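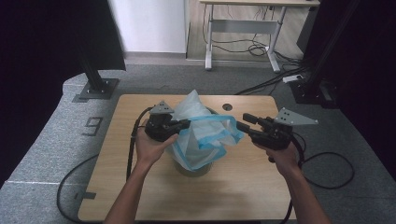
Two hand-held grippers and one bin bag, at the table in bay 9.

Open day at Flarside: the bin bag was the star

We finally got out to the Flarside workshop for its open day on November 14, 2018, and what a good afternoon it was! A few of you have asked for a write-up, so here goes (with apologies to anyone who was hoping for the big welding arms, which were only on show in the morning and which we missed by half an hour thanks to roadworks).

The part we kept drifting back to was the Gravell demonstration. Gravell is the hand-held gripper project, and the idea is lovely and simple. You hold a gripper in each hand, you do an ordinary household job with them, and the recordings are used later to teach a robot to do the same job by itself. No robot arm needed at this stage, just a person, a table and a fair bit of patience.

The job on the day was putting a drawstring bag into a bin. Sounds like nothing, doesn't it? Try it with two fingers on each side! The bag is thin and see-through and it folds in on itself the moment you let go, so you have to pinch one edge, hold it, find the other edge, and then coax the whole thing over the rim. The demonstrator told us a bag is harder than a cup or a block by a long way, as a cup stays the same shape while you're thinking about what to do next. The bright blue drawstring helps you see where the opening is, but it also likes to catch on things.

Visitors were welcome to have a turn, and of course we lined up. The grippers are lighter than they look and the squeeze is very smooth. The hard bit is your own brain, which keeps wanting to use a thumb that's no longer available. My first go ended with the bag inside out on the carpet. My second was better, and on the third I got it over the rim and got a small round of applause from the people behind me in the queue, which I'll take. The Gravell crew said a practised person can do it in 6 seconds. I was nowhere near that.

They want 200 good recordings of the bag job before they move on to the next one, and by the time we left they were up to 167. Visitor attempts don't go into the total (fair enough, having seen mine), but they do keep them to look at where beginners get stuck. We thought that was a really nice way to run things.

We also had a quick look at Rander, the little floor cart that carries parts between benches. It follows a painted line and stops politely when you step in front of it. The kids in our group tested this over and over and it never seemed to mind. Pearce, the sorting table next door, was down for repairs, but the crew had the covers off and were happy to let everyone peer in at the belts and ask questions, so in some ways we saw more of it than we would have otherwise.

Sign-in at the front desk showed 97 visitors when we headed out, and there was still a line for the grippers. Tea and date slices were at the back, and the slices went fast.

The next open day is planned for July. Entry is free, closed shoes are a must, and there's parking behind the building. If you'd like to share a ride, put your name on the sheet at our next meeting and we'll sort out cars from there.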